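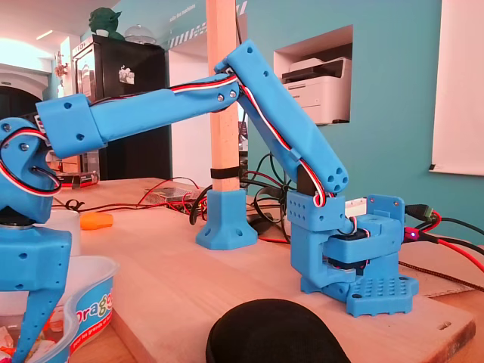
Gift box packer Grirnon says it will have robot arms filling lolly bags at its Ebrahimi Street site before the December rush, and that no one on the packing line will lose a job over it. The first claim is looking shaky and the second depends on who you ask. The arms come from a small supplier called Fuvon and they are modest things, 3D-printed in blue plastic with the servo cable looping around the joints. On the development bench one hangs its gripper over a white tub of wrapped items, with a tangle of black and red wires across the table behind it. Grirnon wants four of them on the line.

The company told staff about the plan at a toolbox meeting last month. A one-page handout, seen by this reporter, says the arms will take over "repetitive picking" and leave people free for "higher-value tasks". It doesn't say what those tasks are. Asked this week, a company spokesperson listed ribbon tying, checking labels and clearing jams. Packers already do the first two. The third is new, and it exists only if the arms jam.

Jarosław Dudek has packed at the site for nine years and trains the casuals who come on for Christmas. He was one of three packers asked to spend time with the trial.

"They said I'd be supervising," he said. "I stood there and put the lollies back where it could reach them. I don't know what you call that job but I wouldn't call it a promotion."

The trial ran over several shifts in a side room away from the line. Grirnon says the arms filled 2349 bags in that time, a figure that has turned up in an email to customers and on a poster in the lunch room. The email leaves out that 335 of those bags were pulled at inspection and fixed by hand, mostly for a short count or a torn wrapper. That number comes from the inspection sheet, and the company doesn't dispute it. It says the rate improved towards the end but would not give a day-by-day breakdown.

It also would not say how many people were in the room. Dudek says there were usually two packers and someone from Fuvon with a laptop. By his reckoning the same three people, working by hand, would have finished the lot well inside the first shift. Grirnon called that comparison unfair to a system still in development – reasonable enough, except that the poster makes no mention of development either.
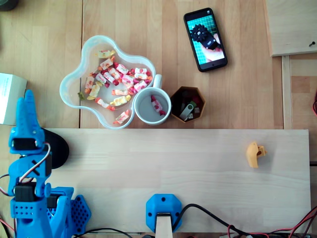 Twist-wrapped lollies are harder to grab than they look. They slide over each other, the ends catch, and once a container is nearly empty the last few sit against the wall where two stiff fingers struggle to get in beside them. A person tips the tub and thinks nothing of it. Fuvon says it is working on the shape of the gripper fingers and on Risimis, the software that decides which lolly to go for next. It expects an update "shortly". The previous update was also due shortly, according to the handout.

What changes for the packers, for now, is mostly the roster. Under the draft going around the site, the early shift loses one packing position and gains a "cell attendant", paid at the same rate. Attendants would refill tubs, restart a stopped arm and log each stoppage on a tablet. They would not rotate with the rest of the line, so anyone given the role would be on it all shift. Several packers said they'd miss the talk at the bench more than they'd enjoy the change. One said her wrists would be grateful, and she would put her hand up for it tomorrow.

The wrist problem is real. Filling small bags by hand is fiddly, and the company points to strain complaints as one of its reasons for trying the arms at all. But the draft has attendants lifting full tubs to bench height through the day, and there is no assessment of that yet. The spokesperson said one would be done "as part of rollout".

Casual hours are the other open question. Grirnon's promise covers permanent staff. Last year's Christmas casuals have not been told whether they'll be called back, though by this point in other years Dudek would normally have a list of names and be booking in training days.

"I've got no list," he said. "I've asked for it twice. If the machines are that good, tell people so they can look for something else. If they're not, I need the list."

The company said a decision on casual numbers would be made "in line with demand".

Staff have been invited to comment on the draft roster in writing. The form has room for 4 lines.

By our workplace reporter
November 5, 2025
Last updated: 4.35 pm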